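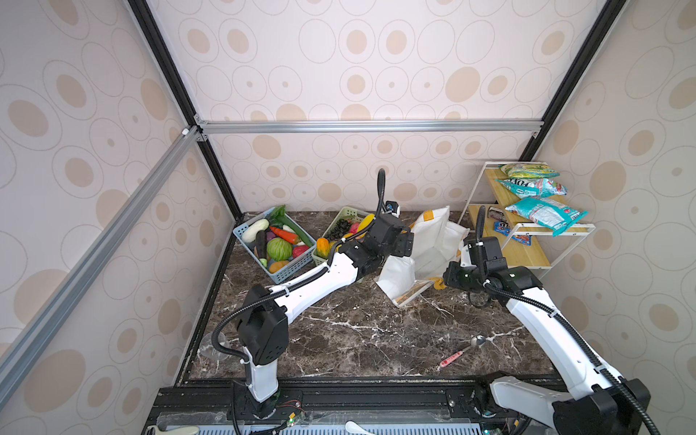 How do you know if you grind your teeth at night?

Most people find out from somebody else, usually a dentist who spots flat, shiny patches on the biting edges, or a partner who hears it. Waking up with a tight jaw, sore temples or teeth that feel bruised for the first half hour of the day are the other big clues.

I found out from a dentist, and I was kind of offended. I sleep great! I'm out before the lamp is off. But there it was on the little screen above the chair, my own canine with its point gone, as if somebody had taken a nail file to it. So when I got the chance to sit down with the dentist who runs Chien Dental here in Okberg (she asked me to leave her name off, she gets stopped in the grocery store enough already), I brought a notebook and a whole list of questions, and most of them were selfish.

She's been treating grinders for a long time. She's one herself. She pulled her own night guard out of a drawer in the first five minutes to show me, and it looked like something a dog had been at.

"That's what it's supposed to look like," she told me. "Every scratch on there is a scratch that didn't go on a tooth. People bring me a chewed-up guard and they apologize, and I tell them I'm thrilled."

## So what is it, exactly?

The official word is bruxism, and it covers two habits that get lumped together. Grinding is the side-to-side one, the one that makes that awful noise. Clenching is just squeezing, and it's silent, so you can do it for years with a spouse right next to you and neither of you will ever know.

"Clenchers are harder to convince," she said. "A grinder comes in and I can show them the wear. A clencher comes in with a headache and perfectly nice-looking teeth. I'll press on the muscle here" - she put two fingers on the side of her own jaw, just in front of the ear - "and they come up out of the chair."

I pressed on mine. I came up out of the chair a little.

She also wanted me to know that plenty of people do some of this in their sleep and never have trouble from it. No pain, no wear, nothing cracked. Those people she mostly leaves alone and keeps an eye on. What she's looking for is change from one visit to the next, and that's why she likes to have photos and old models to compare. "One look tells me you've worn your teeth at some point in your life," she said. "It doesn't tell me if you did it in college or last month."

## Is it stress?

I really wanted it to be stress, so I could blame my job. She gave me half of that one.

"Stress can be part of it, sure. I see more of it around tax time and I see more of it when school starts. But I've got retired patients who garden all day and grind like crazy." She asks about coffee late in the day, alcohol in the evening, smoking, and medications, as certain antidepressants can bring it on. (If you think yours might be doing that, she was very firm that you talk to whoever prescribed it before you change a thing. Don't just stop.)

And she asks about snoring. That surprised me. Some people who grind also have sleep apnea, and if a patient tells her they snore, wake up gasping and are wiped out by lunchtime, she sends them to their doctor to ask about a sleep test before she makes them anything at all. She had one patient who came in wanting a guard for a broken filling and ended up on a breathing machine. "He still grinds a bit," she said. "But he drives home from work awake now, and I care about that more."

## The guard question

OK, so the money part. A custom guard from her office is $835, and that includes the fitting and one adjustment visit. I made a face and she laughed at me. The boil-and-bite kind from the drugstore costs a tiny fraction of that, so I asked her straight out whether she thinks the cheap ones are junk.

She doesn't! She thinks they're fine for a short stretch, say while you're waiting on an appointment or trying to work out whether you can stand to sleep with a thing in your mouth. What she doesn't like is someone wearing one for years. They're soft and bulky, and some people end up chewing on them like gum, so the jaw works harder than it did before. They also don't always cover all the teeth, and teeth that aren't covered can drift.

The custom ones go like this. You sit for a scan (no more tray of cold goop, and I for one won't miss it), the file goes over to the Wollov lab, and a hard acrylic guard comes back. Then there's a fitting visit where she has you bite on colored paper and tap and slide, and she polishes down the high spots until everything meets evenly.

"People think the scan is the important part," she said. "The adjusting is the important part. If you hit on one side first, you're going to hate it, and you're going to leave it in the bathroom."
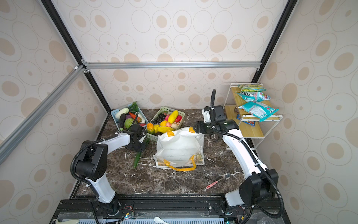
She has a rule for new guards, too: 3 weeks, every night, before you're allowed to decide you can't do it. The first few nights you'll drool. You may find it on the floor in the morning, or in the sheets. Some people's teeth feel a little odd when they take it out, and that should fade by the time breakfast is over. If it doesn't, or if your bite feels different at lunch, you call the office and you don't wait around for your next cleaning.

I asked how long they last and she wouldn't give me a number. Light clenchers can get years. She once had a guy crack one before his adjustment visit.

## What happens if you do nothing

I'll admit this was the part of the talk where I stopped taking notes for a minute. She pulled up a set of pictures (no names on them) of a patient who'd put it off. Worn front teeth, then a split molar, then a second one. The bill for the crowns, after insurance had paid what it was going to pay, was $2,421. And the patient still needed the guard at the end of it, to protect the crowns.

"I hate using the scary pictures," she said. "But I used to be too polite about it, and I don't think that was a kindness."

The trouble with enamel is that it doesn't grow back. Once the outer layer is thin you get to the softer stuff underneath, which wears faster, and that's when teeth get zingy with ice water or start looking yellow and short. She can build the edges back up with bonding, but bonding on a grinder with no guard is, in her words, "a very expensive snack."

## Things to try that cost nothing

My favorite bit! I'd come in thinking it was guard or no guard, and she had a bunch of little daytime habits she goes over with patients. She says the daytime clenching is worth working on because you're awake and can do something about it.

- Lips together, teeth apart. Your top and bottom teeth shouldn't be touching unless you're chewing or swallowing. Mine were touching as she said it.
- Put a sticker on your computer or your steering wheel. When you notice it, check your jaw and let it drop.
- Rest the tip of your tongue behind your top front teeth. It's hard to clench like that.
- Skip gum for a while, and quit chewing on pens and ice.
- A warm washcloth on the jaw for a few minutes before bed.

She also teaches a slow opening stretch, but she wants to see your jaw first, and if yours locks or you've had a joint problem you shouldn't be copying stretches off a web page anyway. She sends the stubborn cases to a physical therapist over in Skornlow who works on necks and jaws, and says some of those patients get more out of 4 visits there than they got from anything she did with their teeth.

"I don't take it personally," she said. "OK, I take it a little personally."

## Kids

A reader had asked me to bring this one up. Her six-year-old grinds so loud she can hear it down the hall, and she's worried sick. The answer was pretty soothing. Lots of little kids grind, most of them grow out of it, and she hardly ever makes a guard for a child with baby teeth, because their mouths change too fast for it to keep fitting. She'd still want to hear about it at the next checkup, and sooner if the kid has pain, snores a lot or seems tired in the daytime.

## Cleaning the thing

Before I left I asked how she cleans hers, since I'd just handed over my credit card for one. Cool water and a soft brush as soon as it comes out. A drop of mild dish soap is OK. No toothpaste (too scratchy, and the scratches hold on to gunk), and never hot water, which can warp it. Let it air-dry all the way before the case gets closed. Bring it with you to every cleaning so the office can check it for cracks.

And keep it away from the dog. She said that one twice. Dogs love them, apparently, they smell like you, and she gets a call about it nearly every month.

My scan is in October. I've got a green sticker on my laptop in the meantime, and I've caught myself clenching through most of the typing of this.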